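Open day at Melley, January

I went to the open day at Melley on 14/01/2023, mainly to see the two-arm setup that Meriem Erraji has been writing up in the Flokham newsletter. I had read her notes on grip control and wanted to compare them with the hardware running.

The arms are used as a pair, each with a two-finger gripper. The control software is called Ado. It logs joint positions, gripper opening and motor current, and it can replay a logged run at reduced speed. Erraji gave a short talk on it first, 20 minutes with slides, most of it on calibration. The slides are supposed to go online.

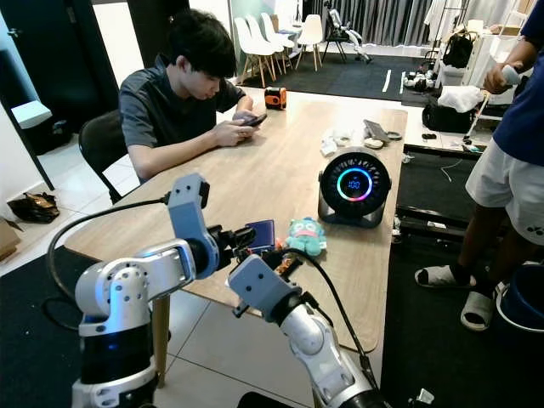 The logging rate was the part I had gotten wrong from her notes. I had assumed joint data and pictures were stored at the same rate. They are not. Joint data goes in at 1,000 samples per second and the pictures come in far slower, so each one has to be matched to the nearest sample afterward. The matching script is short and she showed it on screen. It throws out any run where the clocks drift past a set limit. Of the last batch, 138 runs were kept. She did not have the number rejected.

Wrist cameras took up the second half. Their advantage is a close view of the fingertips, which a head camera loses as soon as the wrist turns. The price is motion blur, and it gets bad in low light. Small shiny parts are the hard case: a magnetic hook with a metal loop on it gives bright glints along the edges, and a thin line crossing a pale panel can nearly vanish. Longer exposure brightens the picture and smears it more. Erraji's preference is to slow the arm for the last part of the approach and leave the exposure alone. I would have tried more light first.
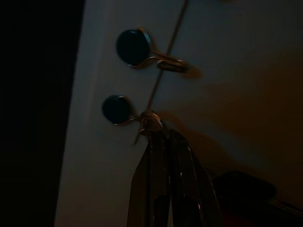 Can the arms be run without the wrist cameras?
They can, with the head camera alone, but small parts near the fingertips are then often hidden by the gripper itself.

Someone from Ljungberg asked about finger wear. The pads are swapped when the grip current starts creeping up at the same opening, and a swap means redoing the zero position for that gripper. I do the same on my own bench arm, with a worse procedure. I have asked for a copy of the calibration sheet and will post my numbers when I have run it on both of my grippers.

Contact | Copyright 2023 | Back to top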